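Bitov Tables
Skip to main content
Home Tables Care and Repair Newsroom Contact
Newsroom > Press releases

FOR IMMEDIATE RELEASE

Bitov brings pale wood tabletops to Jilbridge with the new Lilton table

JILBRIDGE, May – Bitov, the Jilbridge table workshop, is launching the Lilton, a family table with a pale wood top and a finish that keeps the grain easy to see. The Lilton goes on show at the Bitov workshop on Dumitrescu Street this month, and orders open the same day.

Most of the tables that have left our workshop over the past 19 years have been dark. Customers asked for dark stain, we got good at dark stain, and we still enjoy making it. But people kept stopping at the raw boards stacked by the door, running a hand along them and asking whether they could have one just like that. The Lilton is our answer, and we are thrilled with how it has come out!

The top is left its natural color, with no stain at all. We sand it in stages, wipe it down, and put on five thin coats of a matte finish with a full night of drying between them. Getting the finish right took us most of the winter. Our early tries were either too shiny (every lamp in the room showed up on the table) or so flat that the wood looked dusty. The one we settled on lets a little light through and keeps the color of the board close to how it looked before we started.

The Lilton comes in two lengths. The shorter one seats four and fits in a kitchen without taking it over. The longer one seats eight, or ten if some of them are children and everybody is friendly. Both have straight legs that come off with a hex key, so the table can go up a narrow stairway and come back down again if you move. Benches to match are in the works and should be ready by fall.

Choosing the boards

Every top is laid out by eye before any glue comes out. Boards go down on the floor, get turned, swapped and turned again until the lines run together in a way we like. Some tops end up calm and nearly straight from end to end. Others have waves, streaks and the odd swirl, and those are the ones that tend to start arguments in the workshop over who gets to keep them.

We do not cut the swirls out. A loop in the grain is part of the board and we plan the top with it in view. Buyers who would like a quieter table can tell us when they order, and buyers who want the wildest one we have can say that too – we will happily put their name on it.
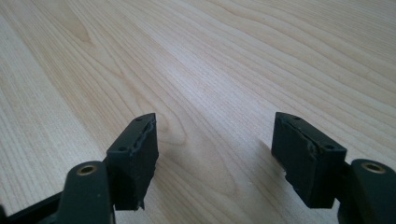
Pale blond wood with long, fine grain lines and an oval swirl near the center.

See it in person

The show table will be set up in the front room at Dumitrescu Street, open from 10 in the morning until 4 in the afternoon all through the month. Please sit at it. Bring a coffee, bring the kids, bring a chair from home if you want to check the height against it. We will also have 30 finished sample pieces that visitors can borrow for a week, which is the best way to find out how such a light wood looks next to your own floor and walls. Morning light and evening light can make it look like two different tables.

A short care sheet goes out with each order. Day to day, the top needs a soft damp cloth and a dry one after it. Use a mat under hot pans, and wipe up coffee and red wine when they spill. Small scratches can be rubbed out and touched up at home with the kit we include, and we are glad to refinish a top at the workshop once it has seen a few busy years.

Price and orders

The shorter Lilton is $998, including the care kit and delivery within Jilbridge. The price of the longer table depends on the boards chosen, and we will quote it at the workshop. Tables are made to order, one at a time, and we will give each buyer a pickup or delivery date when the boards are picked.

About Bitov

Bitov makes and repairs wooden tables in Jilbridge. The workshop takes on dining tables, desks and the occasional workbench, and repairs tables from any maker.

Press contact: Bitov front desk, Dumitrescu Street, Jilbridge. Sample pieces are available to press on request.

###

Back to all press releases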